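June, 6.40 am

Fourth week of the sourdough log. Kitchen at 16 degrees when I came down, which explains the starter. Fed at 9 last night at 1:4:4, and this morning it had barely doubled. It normally triples on that ratio when the room sits above 20. Smell mild, a bit like yoghurt, no acetone. I gave it another hour and a half beside the kettle and it came up to the rubber band.

Flour is the last of the Joditz bread flour. The new bag is Zellberg, which claims a higher protein level, and I expect it will want more water. Will hold hydration at 70 per cent for the first loaf so there is only one change at a time.

Mix at 8.15. Flour and water first, 36 minutes rest (meant to be 30, phone rang), then starter and salt. Dough temperature 22. Four folds, spaced half an hour apart. The dough was slack after the second fold and held its edge after the fourth. I did the mixing in the steel bowl again. It loses heat too fast in this weather and I should go back to something heavier.

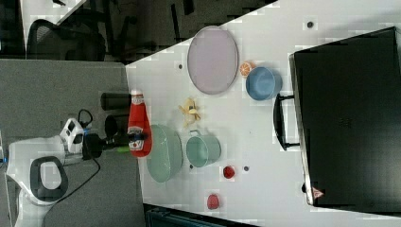
Pale green bowl and mug, ketchup alongside.

A pale green would suit our shelves, but colour is not the problem to be solved. The requirement is 4 litres, thick walls, and a rim a plate can sit on so I can stop using cling film. The Alarcón stoneware one meets all three and weighs more than I want to lift down from the top shelf. Put off deciding until payday.

Bulk ran to 3.30 pm. The poke test was unclear, as always. Going by volume in the straight-sided jar, the sample had risen by 60 per cent, so I shaped. Previous loaves went to 75 and spread on the tray. Rice flour in the basket this time, sparingly. Last week's loaf carried so much of it that the crust tasted of chalk.

Second matter, the oven. The big one has a fault in the lower element. It reaches 200 and then stalls, and the bottom crust has been pale for three bakes running. I ordered the replacement element from Fistix on the weekend. Dispatch notice came at lunch. The old part comes out with two screws at the back, and the terminals are push-on. I have written down which wire goes where and taped the note inside the cupboard door.
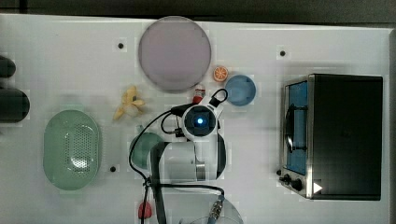 Until it arrives I am limited to small things. Rolls on the top shelf are fine if turned once. For the full loaf I will try preheating the cast iron pot on the hob for 9 minutes, then moving it across. If the base still comes out pale, the loaf can finish upside down on the rack.

Shaped loaf went into the fridge at 4.10 pm. Fridge reads 4 degrees on the middle shelf and slightly more in the door. Plan is to bake at 7 tomorrow and cut it no earlier than 10.

To buy: rye for the starter, baking paper, batteries for the scale. It drifted by 3 grams during the salt weighing and I had to start again.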